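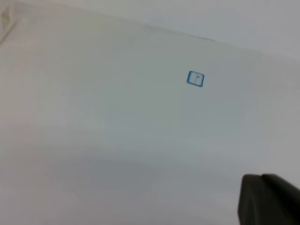

The small blue square, on a great deal of white.

Call for participants: people who can set a table, or think they can

Fotton is looking for adults in and near Clarnevside to take part in a paid study of how people put tableware out and clear it away again. Nothing breaks the ice quite like being watched while you decide where a plate goes, so we have tried to make it as painless as we can.

What you would be doing

You come to our room on Aguirre Street and stand at a white table. There's a plate, there's a glass cup, and there are a few other things of the sort you already own. We ask you to lay them out the way you would at home, then the way you would if your mother-in-law were coming, then to put them all away. In between you fill in a short form with a pen. Doodling on the form is allowed and, judging by the pilot, unavoidable.

There are 3 visits, each lasting 72 minutes. Vilho Ruotsalainen, who drew up the schedule, stands by the 72 and will not be rounding it. You get a break halfway through with coffee and the better kind of cookie.

Who we want

You should be 18 or over, able to stand for most of an hour, and comfortable lifting ordinary dishes. Left-handers are very welcome - we have been short of them since March. You don't need good taste. People who eat over the sink are as useful to us as people who own napkin rings, and we would like to hear from both.

Please don't apply if you have worked in catering in the past 2 years. You are too fast and it makes the rest of us feel bad.
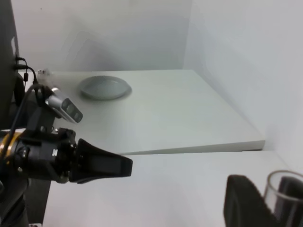
Do I have to pay for anything I break?
Breakages are on us, and you'll still be paid for the full visit.

Pay and practical matters

You receive a gift card at the end of each visit, good at the Clinditz grocery store, with a little extra on the last one for having come back. Bus fare is refunded if you bring the ticket. Parking behind the building is free but narrow, and the pillar has won every argument so far.

We write down what you set out and where, and how you went about clearing it. Your name is kept apart from those notes. You can stop at any point, including halfway through a place setting, without telling us why.

How to sign up

Call the front desk at Fotton and ask for Jarmo Juntunen, or leave a note for him there with your name, a phone number and the times of day that suit you. Tell him which hand you write with. He'll get back to you to set up a first visit.

Sign-up closes 3/5/21. Please wear shoes you can stand in.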